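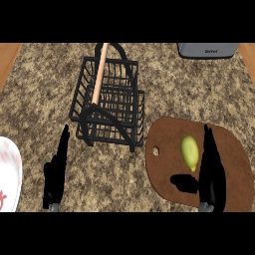
Can you make flatbreads without yeast? Plain yoghurt and self-raising flour will do it, and the dough is ready to cook after 10 minutes of resting.

I use 250g of each, plus half a teaspoon of salt. The first time I made these I followed the back of a Badow flour bag, which said to add oil as well. I leave it out now. It made the dough slippery and I couldn't taste it.

Mix with a knife until it clumps, then bring it together by hand. If it sticks, dust it with flour, but go easy. Cut it into 8 pieces, each a bit over 60g, and roll them as thin as a pound coin. Mine are never round.

Get a dry frying pan properly hot before the first one goes in. They want a minute and a half on one side and a minute on the other – longer if you've rolled them thick. Wrap them in a clean tea towel while you do the rest.

We had them with lentils on Monday and I fried the last two in butter for breakfast. They freeze well with baking paper between them, and 25 seconds in the microwave brings one back. In August I'll try them on the barbecue.

Comments

Iden: Does this work with wholemeal?

Sekside: I do half and half, with a splash more yoghurt.

Matei: Made these tonight, added cumin seeds. Very good.

This site uses cookies. By continuing to browse you accept our use of cookies.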